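Notebook, Kastier desk, 10/04/2019
Cross-border returns, dual nationals

Carried on with the Stikamberg file. The client holds two nationalities, left the first country as a child and has never worked there. The question is still whether giving up the first passport closes the tax position or opens a new one. My reading has not changed since the last entry: renunciation ends the duty from the date on the certificate and does nothing for the years before it. All open years have to be filed first, then the exit statement, then the certificate copied to both offices.

Went through the draft exit statement line by line. Errors found:

Line 6, pension entered at transfer value. Should be the value on the day before renunciation. Corrected.

Line 9, the flat in Vedov entered at full value. The client owns half. Corrected, and the deed reference added in the margin.

Line 14, savings interest of 3,910 entered gross in one column and net in the next. Left as it stands until the bank statement arrives. Do not let this go out with both figures in it.

Threshold check. The simplified form can be used if foreign interest is under 1,000 in each open year. It fails in the most recent year on either reading of line 14, so the long form applies to that year. I had assumed the long form would then be needed for all years. The guidance note says year by year, para 41. Worth remembering, we have had this wrong on at least one earlier file — Ojo, I think, will check.
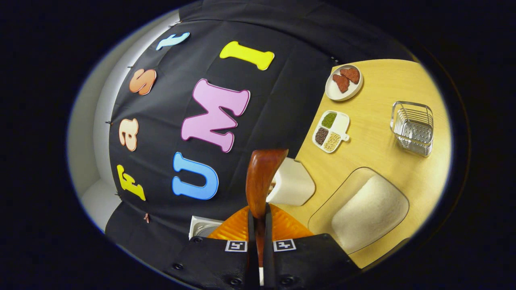
Residence dates are the weak point. The client's own list has her arriving in June, the school record has her enrolled the term before, and the old passport has no entry stamp at all. It matters only for the child's claim to citizenship by descent, where the parent must show five years of residence before the birth. Counting from June she is short. Counting from the school record she clears it by some weeks. I have put both dates on one sheet with the source beside each, and will mark the source of every date the same way from now on: yellow for the client's word, like the f in "fast" on the black cloth, light blue like the t for anything official, pink for our own inference, as the big M. Orange stays spare. Funmilayo Edet already uses yellow for client statements, so her sheets will not need redoing.

Spoke to Funmilayo by phone on the descent point. She disagrees with me on the school record. Her view is that enrolment shows intention to reside and the office will want a tenancy or a utility bill as well. She has had one accepted on enrolment alone, but that was under the old form. Agreed to ask for the tenancy and file without it if nothing comes.

Ojo file pulled. Long form was used for all years, as suspected. No tax effect, only extra pages. No amendment needed. Note put on the inside cover.

To do:
Bank statement, line 14.
Tenancy, or a letter from the landlord.
Ask the consulate whether the appointment can be moved after filing. If it cannot, the filing date governs everything else.
Retype lines 6 and 9, initial both.
Para 41 into the desk guide.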